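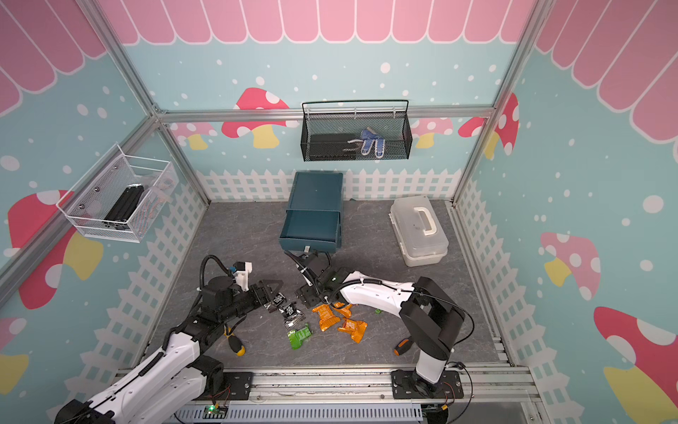 Workcell with printed mushroom walls and pink awnings

Progress report to the Hsu Fund
Automated email sorting and draft replies, Drorbridge and Drutstead help desks
Prepared by Candela Figueroa
March 26, 2025

Where we are

Derno has been reading the shared inbox at Drorbridge for six weeks. It gives each message a topic tag, sends it to a queue, and for the simpler topics writes a draft reply that a staff member can send, edit or throw away. Nothing goes out without a person pressing the button. Drutstead has the sorting turned on but not the drafts, and I would like to keep it that way for now.

You asked in your last letter whether the project is on track. The setup work is done and the spending is where we said it would be. Whether the thing is useful is a harder question, and I don't think the numbers we have can settle it yet.

Sorting

Derno handled 1,923 messages at Drorbridge in the period. The dashboard says 89 percent were tagged correctly. Please read that figure with care. The dashboard counts a tag as correct if no one changed it, and the quickest way to deal with a wrongly tagged message is to answer it where it landed and move on. I did this myself more than once before I noticed what it was doing to the score.

Valeriano Soler, who runs the Drorbridge desk, pulled 30 messages out of the log and read them against their tags. Most were fine. The misses were mainly messages that asked for more than one thing, such as a change of address with a billing complaint in the last paragraph. Derno files these under whatever comes first. That means the complaint waits, and a complaint that waits comes back longer.

We have asked the supplier for a "more than one topic" tag. They say it is coming in April. They said something similar about the attachment problem, so I have not built any plans around it.

Draft replies

The drafts are polite and the grammar is good. They are also long. A customer who wants to know our opening hours gets a warm paragraph about how much we value the question, then the hours, then an invitation to write again. Staff have been cutting the first and last parts by hand. When I timed myself, trimming a draft took me longer than picking one of our old saved replies, though the old replies had been written by people who already knew what customers ask.

Where the drafts do help is on the refund rules, which run to several pages and which newer staff dread. Derno finds the right clause more often than I expected. It has also quoted a clause we withdrew last year, because the old page was still sitting in the help center. The old page is gone now. I suspect it has company.
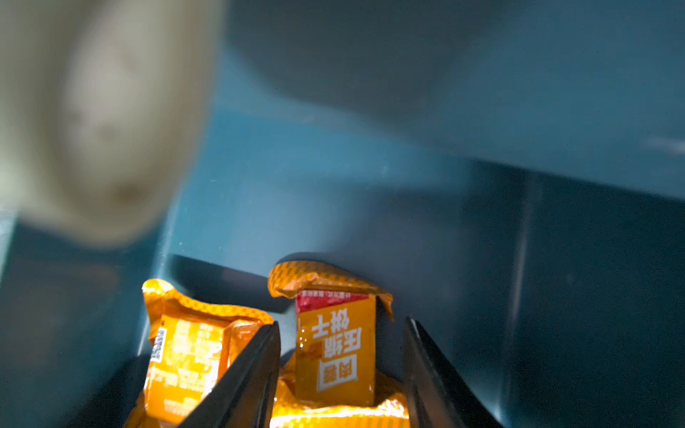 Gripper fingers and two orange snack packages

What staff think

Opinion is mixed. The evening shift likes opening an inbox that is already in piles. The day shift, who deal with the regulars, find that the drafts miss what everyone on the desk knows about a customer's history. Two people told me they now read the draft before they read the customer's message and they are not happy about it. Neither am I. We have asked the supplier to hide the draft until the original has been opened.

The original proposal said this work would free up time for "higher-value contact." I have not been able to find that time in the rotas. Some of it has plainly gone into checking tags, and some may have gone into answering mail a little sooner, which would be a good result if we could show it. Our old reply-time records were kept by hand and have gaps, so a before-and-after comparison would be mostly guesswork.

Next period

We will rewrite the saved replies and feed Derno the short versions. Valeriano will read a fresh sample of the log and keep his own count, separate from the dashboard. The withdrawn pages in the help center will be tracked down and removed, Drorbridge first. Drutstead stays on sorting only.

I would ask the Fund not to use the 89 percent figure in its own newsletter until the second sample is in. The second payment is due on receipt of this report, and the receipts for the setup work are in the same folder as last time.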